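Tape packing goes to a pair of arms at Zeltwood supply house

Moynihan, the plumbing and hardware distributor on the edge of Zeltwood, has handed over one of its least loved jobs. Masking tape rolls now go into their trays at a bench staffed by two robot arms, behind walls the color of a traffic cone and covered in lilies.
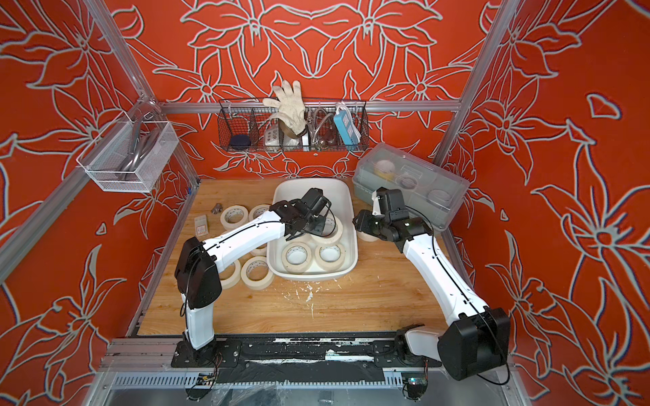
ZELTWOOD, 2018-11-15 — The bench started up in October and was put together by Tranport, which also handles the company's conveyor repairs. On a good shift it packs up to 400 trays. A person with a radio on used to manage 627, a number the packing crew has written on the whiteboard and underlined.

No jobs were cut, according to the company. The four people who rotated through tape have moved to returns and to the faucet line, where pay is 80 cents an hour better and the boxes are heavier. Opinions on that trade are mixed. Someone still has to bring the tape over and take the trays away, and that someone has been given the title of cell attendant.

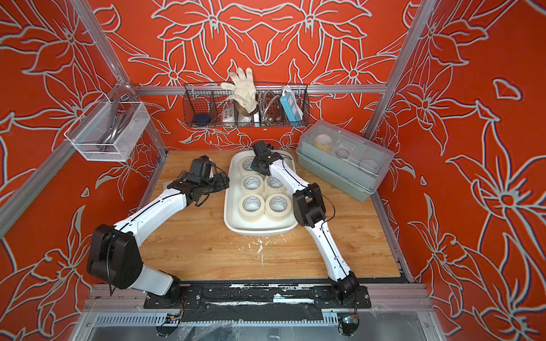 Packers say the wrists feel better and the conversation is worse. A second bench is planned for the Mirkusdale warehouse once this one gets through 100 shifts without a call to Tranport. The count went back to zero last week — a label had come unstuck.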